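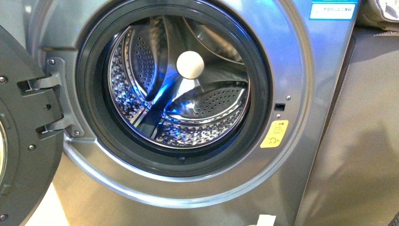

## Gratthorpe unscented laundry powder, 10 lb bag

I switched to this in September after the Cika liquid I'd bought for years went up in price again. One bag cost me $47 and I have used it for everything except wool.

It cleans well. Work shirts come out with no collar marks, and towels don't have that stiff feeling. There is no smell to speak of. My sister-in-law Rosângela Coutinho gets a rash from most detergents and has had no trouble with it.

Cold washes are the weak point. On the short cold cycle I found white specks on a pair of black pants twice. At warm it dissolves fine. I now use one level scoop for a full load, less than the bag says.

The bag itself is poor. The zip strip tore in the first week, so I keep the powder in a lidded tub. The scoop is good, with lines you can read.

If you mostly wash dark clothes in cold water, buy a liquid. For whites, sheets and towels I would get this one again. 4 out of 5.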